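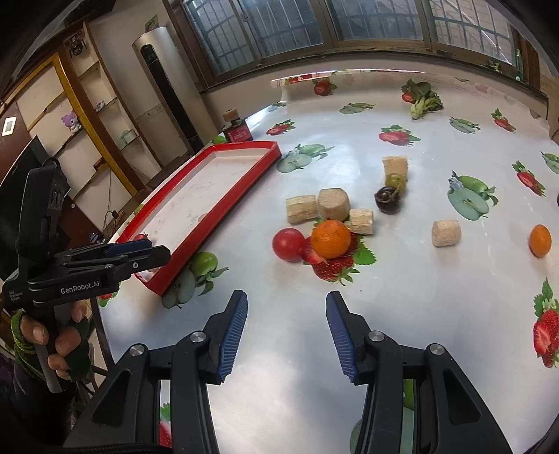
Marites Abella wrote after the last session that her nine-patch blocks were coming out at three different sizes, although she had cut every square with the same ruler, and asked whether she should trim them all down to the smallest. Please don't trim yet. Most of this handout is on that problem, and the rest is on setting.

Unit 6: Piecing accurately and setting the blocks

Seam allowance

We are working with a quarter-inch seam throughout. The edge of the presser foot is not always a quarter of an inch from the needle, even on machines sold with a quilting foot. Test yours before you sew anything that matters.

Cut three strips, each 1½ inches wide. Sew them side by side and press. The middle strip should measure exactly 1 inch from seam to seam. If it is narrower, your seam is too wide. If it is wider, your seam is too narrow. Move the needle one position and test again.

A nine-patch has two seams in each direction. An error of a thirty-second of an inch on each seam allowance takes an eighth of an inch off the block – enough to throw out a whole row.

Pressing

Press, do not iron. Lower the iron, lift it, move it along. Set the seam flat first, then open the top fabric over it. Press rows one and three towards the outside and row two towards the centre, so that the seams lock when the rows are joined.

Steam is a matter of taste. Rodel Maglaya presses dry and uses steam only on the finished top. If you do use it, let the block cool before you pick it up, particularly if there are bias edges.

Setting

Straight set: blocks in rows, edge to edge or with sashing. The Ridgeway layout in your pattern sheet is a straight set with 2-inch sashing.

On point: blocks turned to stand on a corner. To find the width across, multiply the finished side by 1.414. A 12-inch block measures about 17 inches corner to corner. Side triangles are cut from a square divided into four, corner triangles from a square divided in two. This keeps the straight grain on the outside of the quilt.

For next time

Sew the strip test and bring it with you
Finish six nine-patches, pressed but untrimmed
Write the size of each block on a scrap of paper and pin it on
Read the notes on borders, Unit 7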